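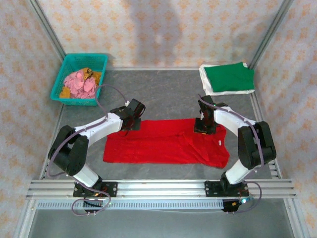

Can a small newspaper print what a witness says when the witness does not want to give a name? It can, if the editor knows who the person is and if something else, a document or a second person, says the same.

10/1/23

I write this answer first so I can find it again. It is the rule we agreed on today, after a long talk, and I want to have it in my own words before it becomes softer in my memory.

The matter is the Swanson story. When the Swanson plant closed its gate to the path by the river, the people from Briminlow lost the short way to the bus. They started to walk through anyway, in groups, in the morning. On the last such morning there was pushing at the gate, and a man fell. The company says that he slipped. The woman who called us says that a guard took him by the coat and pulled. She cleans offices inside the plant and she does not want her name in the Lillell, and I understand this very well.

I took the call myself. I asked her to tell it from the beginning, and then I asked her to tell it again from the end, as Angus Chisholm taught me in April when I was new at the paper. People who have seen a thing can usually start at any place in it. She could. She did not know what the man shouted, and she said so. That made me trust her more than if she had known everything.

But trust is not enough to print. I wrote 500 words in the evening and I was proud of them. Angus read them this morning standing up, with his jacket still on, and put a line under every sentence which began with what she saw. Almost the whole text was underlined. Then he asked, "And where is the rest?" I had no rest. I had the statement of the company, which I had placed at the very bottom like something I was ashamed of.

I was angry for most of the morning. I said to him that in a town like Bridbridge there are no other reporters, and if we wait for a second witness then only the company has spoken. He did not disagree. He said that this is the reason to be slow, that we will get one chance to be believed on this and the people at the gate will pay for it if we are wrong, more than we will. I did not like it, but I could not find the mistake in it.

So I went to Briminlow on the bus. I had a list of doors from the woman, where she thought someone might talk. At the first ones no. One old man talked with me for a long time about the path, how his father had kept it clear of nettles, and he had a letter from the council which says the path is open to the public. He let me photograph the letter with my phone on his kitchen table. He was not at the gate that morning. Still, the letter is something, and I have not seen it mentioned anywhere. The company always writes "private access."

Then a boy, maybe of school age still, caught up with me at the bus stop. He had a video. It is short and the most part of it is backs and hoods. There are 4 seconds where one sees an arm and a coat sleeve and the sleeve goes tight. You hear a woman say "leave him." After this the phone points to the ground. I watched it many times on the bus home, until I was not sure anymore what I was seeing, and then I stopped.

Angus says the video does not prove the story but it stands beside it. I like this expression – to stand beside. We asked the boy to send the original file and not the one which went through the chat program, so that the time inside the file is kept. We wrote down who gave it to us and when, and that paper is in the drawer with the key. We will not put the video on the website now. There are faces in it, from the side, of people who have to go to work tomorrow. The boy was disappointed. He wants it to be seen by everyone and he asked me if we were afraid. I told him a little, yes, and also that he can publish it himself but he should think about the faces first. I hope I explained it well. In my own language I would have found better words, and also I would have been less polite.

In the afternoon we wrote the text new. It begins now with the path and the letter, and then what the company says, and then what the woman says, and what can be seen in the video and what cannot be seen. The sentence I am most happy with is a very dull one: "The Lillell has not been able to speak to the man who fell." Before, I would have hidden this. I called the company again and read to them the parts about them. The lady on the phone was friendly and told me somebody would call back before five. The phone did not ring. We wrote that too.

There was also the question of the word. I had written "attack." Angus wanted "incident," and I said that "incident" is a word from the company's paper and I will not wear their clothes. We ended at "was pulled to the ground, according to a witness." It is longer, but it says what we have.

It will go on page 2, with the letter next to it. I had hoped for the front. The front has the school roof, and I must admit that more people in Bridbridge have a child under that roof than have a reason to walk by the river. We print 900 copies this time. Angus wants to leave a pile at the shop in Briminlow, where we never sold well. The shop owner has said he will see.

I called the woman at the end, from the yard, to read to her only her own words. She asked to change "cleaner" to "a person who works at the site," and I changed it right away and was a bit shocked that I had not thought of it myself. How many cleaners can there be in that building in the early morning? This is exactly how a person is found, and I had the rule about the name so clear in my head that I forgot the rest. I have added it to the page on the wall: not only the name. Also the work, the hour, the street, the way she speaks.

She asked if it would help. I said that I don't know. She said good night and told me to eat something.

I have eaten bread and the last of the soup. My notes are typed and the notebook is at the office, not here, as we agreed. Tomorrow I must ask the hospital's press person if they confirm anything, though I expect they will not, and find someone at the council who remembers writing that letter. The signature is not readable, but there is a reference number, and Angus thinks the old files are still in the basement of the library.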